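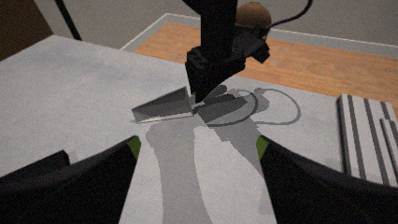 Shiela Evangelista wrote in to ask whether she could join the Skoston seed swap with nothing to swap, and she's far from the first. Yes! Come along, take what you'll grow, and bring something back another year if your beans do well.

## What can I bring?

Any vegetable, herb or flower seed you've saved or bought and not used. Half packets are fine. Last time we had 87 kinds on offer, including a purple-podded pea from Hurna that I have become slightly obsessed with (it climbs like mad and the flowers are gorgeous).

## Do the seeds need labels?

Please! Name of the plant and the year you saved it. If you've forgotten the variety, write "mystery squash" and somebody will happily take it.

## How old is too old?

Parsnip and onion want to be fresh. Tomatoes keep going for ages; I've had 5-year-old ones come up beautifully. If in doubt, put 15 on damp kitchen paper and see what sprouts.

## Can I bring squash seed from my own plot?

You can, but squashes cross very freely, so tell people if you grew more than one sort. Never eat a bitter one.

## When do the doors open?

2pm, at Camport Hall. Growers setting out seed can come in from 1pm. We pack up at 4.

## Is there a talk?

Yes, Rogelio Dumlao on saving lettuce seed. He brought 18 varieties last year and I went home with far too many of them.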